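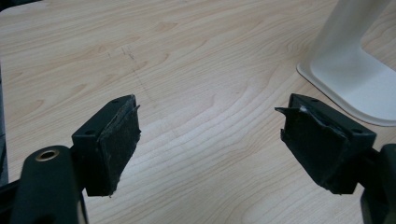 The pale tabletop, with its curving grain.

Work tables go into Faltholm reading room

The reading room at the Faltholm public library has new work tables, and the first of them went into use in September. The tops are wood, left light in color, and were made by Noguchi, a small joinery shop on the edge of town.

There are 11 tables in all. Two are built at standing height and sit near the periodicals, and the rest are at normal desk height. They take the place of the folding tables the library had used since the room was last painted.

Shafiq Jayasinghe, who runs the building for the library, said the old tables had become hard to keep level. "People were putting folded paper under the legs every morning," he said. "We would clear it away at night and it would be back by lunch."

The library asked for a plain top with no stain. Noguchi offered a choice of boards, and staff picked the ones with the widest grain. On several of the tables the lines run in long curves from one side to the other, and no two tops match. Jayasinghe said a darker finish was considered early on but would have made the north end of the room feel dim in winter.

The tops were sealed with a clear hardwax oil and left to cure at the shop before delivery. They can be wiped down with a damp cloth. The library asks visitors to use the cork mats on the front desk under hot drinks, and to keep craft knives and glue off the tables unless a cutting board is down. Boards can be borrowed at the desk with a library card.

The Skenimska Fund, which supports public buildings in the district, paid for the wood. Labor came out of the library's own repair budget. Nearly 1,166 people used the reading room over the summer, according to the library's door count, and staff expect more once the evening hours start again.

One table is still at the shop. Its top was cut slightly short for the bay by the window and is being remade — the shorter piece will go to the Brarkell branch as a sorting table.

The reading room opens at 9 a.m. The standing tables cannot be reserved. Groups that want a regular place at one of the lower tables should ask at the front desk.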